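Getting Through a Long Power Cut Without Eating Cold Soup in the Dark

The lights went out at our place last December, just as the oven reached temperature. The Willems outage page told us 3,047 homes were off. By breakfast it was down to 2,984, so 63 households had hot coffee and we had a lukewarm chicken.

What follows is what I do now.

Before the wind gets up

Freeze water in old soda bottles and pack them into any gap in the freezer. Leave an inch at the top of each bottle or you'll be chipping ice off the peas. A full freezer will hold for 48 hours if you keep the door shut, and a half-full one for half that. The door rule applies to teenagers too.

Charge everything the night before, including the power bank in the drawer that you believe is charged. It isn't.

Put one flashlight in each room you would hate to cross in the dark. I keep mine on a hook by the basement stairs, where I can find it with my shin.

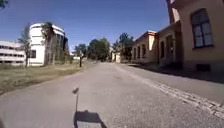
If you have an electric garage door, learn where the manual release is while you can still see it. Ours is a red cord that I had taken for decoration for six years. Pull it with the door down, never up, unless you enjoy surprises.

While it's out

Turn off the stove, the iron and anything else that was running. Leave one lamp switched on so you'll know when the power returns. Choose a lamp in the living room. I chose the bedroom and was informed at 3:20 a.m.

Eat from the fridge first, then the freezer, then the cans. Ataahua Faulkner, two doors up, goes straight to the ice cream and calls it triage.

Camp stoves and grills stay outdoors. So do generators, well away from windows and vents, however hard it's raining on you. Check that your carbon monoxide alarm runs on batteries and that the batteries are in it. 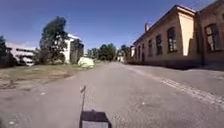
Report the outage even if you're sure the whole street already has. Give the crew something useful: which side the houses are on, what's on the other side, and whether a truck can get past. On a street like this one, I'd say "long low building on the right, patchy dry grass on the left, wide road, no lane markings" and let them get on with it. Write down the reference number. Mine was 222, and I've had to quote it more often than my own birthday.

When it comes back

Wait ten minutes before plugging the big appliances back in. Toss any meat, milk or leftovers that have spent more than two hours above 40 degrees, and don't taste anything to find out. Reset the oven clock, or do what Gilang Yeoh does and wait for it to be right again in the spring.

Refill the soda bottles and put them back in the freezer on Saturday.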